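Furniture Care, Unit 5: Reading a Pale Surface
Handout to go with the evening session, Birndale workshop

Hi again, everybody. Last time we did dark finishes and I talked far too long about wax, so this one is all about pale, matte tops - desks, counters, work tables, the big flat things that look perfect in the store and then start collecting gray marks the week you bring them home. I love these surfaces and I also complain about them constantly. Bring a soft cloth, a dish for water and a notebook. If you have the Holley flashlight from the kit list, bring that too.

Before you touch anything

Look first. I mean really look, for a couple of minutes, with your hands behind your back if you have to. Sachiko Hosoda taught me that when I was starting out, and I still catch myself reaching for the cloth too early. Once you've wiped, you've lost the pattern, and the pattern is most of what you've got to go on.

Walk around the table if you can. Get your eye down low, close to the level of the top. A mark that vanishes from straight above will often jump right out from the side. Try it with the ceiling light off and the flashlight held almost flat to the surface (this works even better after dark).

Then write down what you see, in plain words. "Dirty" is no use to anybody. "Gray streak, broken up, runs along the edge" is great.

Words we'll use for marks

Scuff. Something has rubbed across the top. It may have left material behind, or it may have polished or roughened the finish a little. Scuffs tend to be wide and soft-looking and they break up into pieces.

Scratch. The surface itself has been cut. Thin, usually with a definite start and finish. Your fingernail may catch in it.

Smudge. A soft blotch with a blurry outline. Skin oil, food, an old spill, who knows. Most of them are sitting on top of the finish, and those are the easy ones.

Fleck. Tiny and dark. Could be grit, could be a chip. Don't drag a cloth over a fleck until you know! I did that on a desk top belonging to Noboru Yagi and turned one speck into a scratch as long as my hand. He was very nice about it.

People always ask me about mixed marks, and yes, you'll get them all the time. A streak can be part scuff and part scratch. Write down both and put a question mark next to whichever one you're less sure of.

Streaks with a direction

When a streak runs parallel to an edge, make a note of it. Things get slid along edges a lot: boxes, chair arms, a laptop, the underside of a lamp. It doesn't prove anything, but it's a decent first guess. Look at whether the line is solid or broken, too. Broken dashes can mean that whatever was moving skipped or bounced, or that it only touched at the high points. Kenta Nishimura argued with me about this for a whole coffee break last May and I still think I'm right, mostly.

Cleaning, in order

Start dry. Lift the grit off with a soft brush or by dabbing, no rubbing yet.

Next, a damp cloth, plain water, well wrung out. Go over one small patch and let it dry completely before you decide anything. Wet pale surfaces lie to you - everything looks gone and then it comes back.

If the mark is still there, add 2 drops of mild dish soap to your dish of water and try the same patch. Rinse with a clean cloth and dry it.

After that, stop and come find me. Please don't bring out the melamine sponge on a matte finish. It's a very fine abrasive and it can leave a shiny spot, and a shiny spot on a matte top is harder to live with than the scuff was. Shigeru Sasaki has a sample board at the back with one half done that way, so have a look at it under the flashlight.

Exercise for next time

Pick one pale surface at home. Draw it as a simple outline on paper, mark the edges, and then map every mark you can find using the four words from this handout. Rough shapes are fine. Clean half of it following the steps and leave the other half alone until you've compared the two.

If you don't have a pale surface at home, use the one at the end of this handout. Find the long gray streak first and work out how it sits in relation to the straight edge, then go hunting for the fainter smudges toward the upper right. There's a small dark mark with a little tail as well, and I'd like you to tell me what you'd call it and how you'd check. 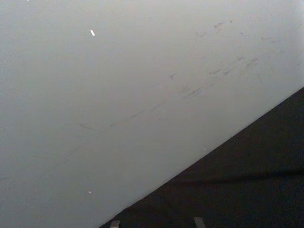 Reading time: 5 min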